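Clesard Opens Its Hand-Held Gripper Kit to Outside Laboratories

January 2018

Clesard has begun offering its hand-held gripper kit, the Trultau, to university groups and small firms that wish to record manual tasks without purchasing a robot arm. The kit was previously available only to partners of the company's Irnthorpe office. Revathi Arumugam, who leads customer programs there, spoke with this newsletter about the product and the service sold with it.

The Trultau is held and closed by a person. A camera on the tool records each grasp, and the recording is later prepared for use in training a robot. Ms. Arumugam described the arrangement as a division of labor. "The customer knows the task," she said. "We know how to collect it in a form that a learning system can use. The contract is written along that line."

A standard order covers 18 tools and a service period of 18 weeks. During this period Clesard staff visit the customer, train operators and review recordings for quality. The customer receives a written report at the end of each review. Orders above the standard size are quoted separately, and delivery for these is currently set for October.

Asked which objects give new operators the most difficulty, Ms. Arumugam named fabric. "A box tells you where its edges are," she said. "A strap or a band folds as you lift it, and the operator has to decide how much to take into the jaw. We spend most of the second training day on flat, flexible items."

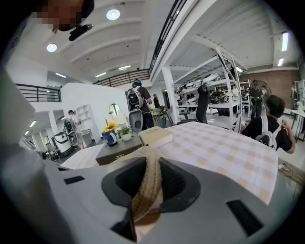
Rallis took a more cautious view of the service, saying that the review reports were thorough but reached his group too late in the period to change how operators were working. He would have preferred shorter reports at closer intervals, and he noted that replacement jaw linings were not included in the price.

Ms. Arumugam accepted the first point. "We have heard that from more than one site, and the interval is under discussion," she said. On the linings, she replied that wear varied widely between customers and that a fixed allowance would raise the cost for everyone.

The company asks customers to plan for 3000 accepted recordings per task. In an internal trial of household handling, 61 operators contributed, most with no earlier experience of the tool. Ms. Arumugam declined to give the acceptance rate for that trial, stating that the figures were still being checked.

Inquiries about the kit may be directed to the Irnthorpe office. Existing partners will keep their present terms until their agreements expire.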